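Shadow-start learning

Shadow-start learning is a way of teaching a two-armed robot to handle parts, and I've been fond of it ever since I first got my hands on it at Wastholm (one September, with far too much coffee). The name comes from Priit Mockus, who wanted something shorter than "guided demonstrations with varied starting poses" and got his way.

The idea is pretty simple! A person steers the robot through a job, say picking up a plastic cover and turning it the right way round, and the robot records what its joints and its head camera are doing. Then you do it again, but you start the arms somewhere else. The old habit was to begin every run from the same tidy pose, which made lovely recordings and a robot that got lost the moment you nudged its elbow.
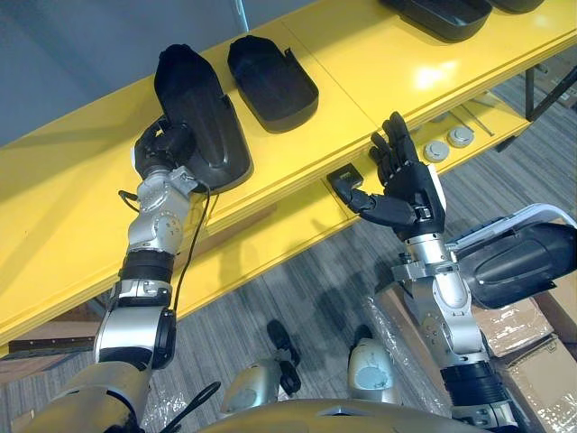
Words: Murray Friesen
Filed under: Robot learning, Handling

Covers are a favourite test piece for this. They're hollow, they're curved, and they look quite different depending on whether you're seeing the open side or the back, so a grip that suits one lying flat can be hopeless for one held up on its edge. We lay them along a yellow table and let one hand do the holding while the other stays up near the front edge, fingers spread, and I still find it a bit eerie to watch the thumb.

For the Bermúdez trial we recorded 122 runs, 40 of them from the usual starting pose and the rest from all over the place. The robot trained on the mixed set dropped 2 covers in testing. The one trained only on tidy runs dropped 29, and most of those went while it was turning the part over (I'd have bet on the pick-up being the hard bit, so I lost that one).

There are gripes, of course. Priit thinks the gain comes mostly from having more runs, and he has a point, as the tidy robot had fewer to learn from. A fairer match-up is on the list at Tandora. The method also asks a lot of whoever is steering, and tired people make wobbly recordings.

A related approach, Bronel, changes the starting poses by computer after recording. It's quicker, but I've had less luck with it on shiny tables.

See also: Teleoperation; Imitation learning; Two-handed grasping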